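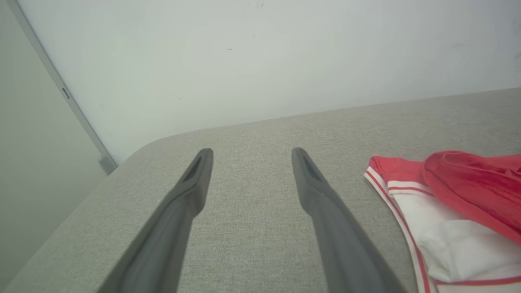
Figure 1. Light grey woven upholstery with a rounded corner, against a white wall.

Soft Corners: a study of upholstered seating
Yurani Quintero, Furniture and Interiors, second year

I chose fabric seating for my project because I sit on it every day and had never once thought about how it's put together! By the end of August I was turning cushions over in other people's houses (with permission, mostly).

My main interest was the corner. A square corner is easier to cut, but the cover pulls tight over the point and the weave takes all the rubbing there. With a rounded corner the cloth has to be eased round the padding a little at a time, and any slack shows up as a pucker. The fabric in Figure 1 has a fine speckle, and I love how a heathered grey like that changes as it turns down the side, going a shade darker away from the light.

For the practical part I covered two foam blocks, one square and one rounded, using offcuts from Barlow, the upholstery shop near college. I tried three cloths and rubbed each block 900 times with a dry canvas pad, stopping every 100 rubs to look for pilling. This took roughly 10 evenings and my arm has only just forgiven me.

The plain cotton went fuzzy first on both blocks. The flecked wool mix was the best by far, and on the rounded block I struggled to find the worn patch at all. I think the speckle hides a lot of small damage as well, so next time I'd weigh the cloth before and after.

My rounded corner still has one pucker near the seam. Mrs Polishchuk in the workshop showed me how to snip the seam allowance into little notches so it lies flat, and my second attempt was so much better. I'd like to try a full-size bench seat next term, with a piped edge if I can get the cord to behave.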